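Planning a Lab Budget Before the Robot Arrives

16 October 2021

Stelios Bakalis keeps the equipment budget for the robotics lab at Monham in a spreadsheet with 73 lines. The robot is one of them. When people come to ask him what a humanoid costs, he opens the file and scrolls down past the first line.

"They want the one number," he says. "I give it to them, and then I ask what they have set aside for hands, spare cables and floor space. Usually the answer is that they'll find it somewhere."

Bakalis came to the job from purchasing. He had bought laboratory furniture and test equipment before, and he says the habits carried over well. He gets three quotes where three exist. He asks for the price of the parts that wear out before he asks for a discount on the main unit. For the current project he compared offers from Zaltix and Softić, and the two were hard to put side by side.

"One had the hands in the price and the other had them as an option," he says. "One had training on site, two days. The other had a year of phone support. You can't look at the totals. I rewrote both quotes into my own list and then sent each company the gaps and asked them to fill them in."

That took most of August. One supplier needed 28 days to put a price on replacement fingers, and Bakalis wrote that down too. If a price takes four weeks, he reasons, he should expect the part to take longer.

He budgets hands separately from the body. They are the part that touches things, and he assumes they will need repair first. His rule is to hold back enough for one full replacement hand in the first year and to leave that money alone until it is needed.

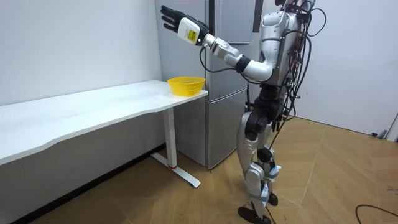
Cabling is the line he got most wrong the first time. He had put in a small amount for network and power leads and nothing for connectors, sleeves or the hours it takes to route everything again after a change. The first order came to $3142, and a second one followed.

"I had it under office supplies," he says. "It has its own section now. Leads, spares for every lead, straps, strain relief. It's cheap stuff next to a robot, but you stop working when you don't have it."

Furniture and appliances went the other way. The lab's tasks are household ones, reaching and placing things at counter height, and an early plan called for a custom test kitchen. Bakalis asked for a price, looked at it for a day and said no. The team bought ordinary home goods instead.

"A desk is a desk," he says. "If it gets scratched I can order the same one again. With the custom kitchen, every change was going to be a new quote."

Space was harder to settle. The first room on offer was in the Areneck building, and the rent was good, but the freight elevator was out of service and the contract gave no date for the repair. He measured the doors on the second visit. He now sends a one-page list to anyone looking at rooms for him: door width, ceiling height, what the floor can carry, how many separate circuits, who has the keys after hours.

He is firm about staff time. A new machine needs somebody to look after it, and he charges nine hours a week to the project for upkeep alone – checks, small repairs, software updates, ordering. Project leads tend to cross that line out. He puts it back in.

"They tell me the students will do it," he says. "Fine, then it's nine hours of a student. It still goes in the plan."

On leasing, he has no strong view. He ran the numbers for a two-year lease and found it cost more than buying, but it would have covered repairs and let the lab hand the machine back at the end. For a group with one grant and no workshop, he says, he might choose the lease. Monham has its own workshop, so he bought.

His next task is the second-year request, due before the winter break. He plans to ask for more spares, a second set of batteries and no new furniture. He has already asked both suppliers for prices on the batteries, and one has replied.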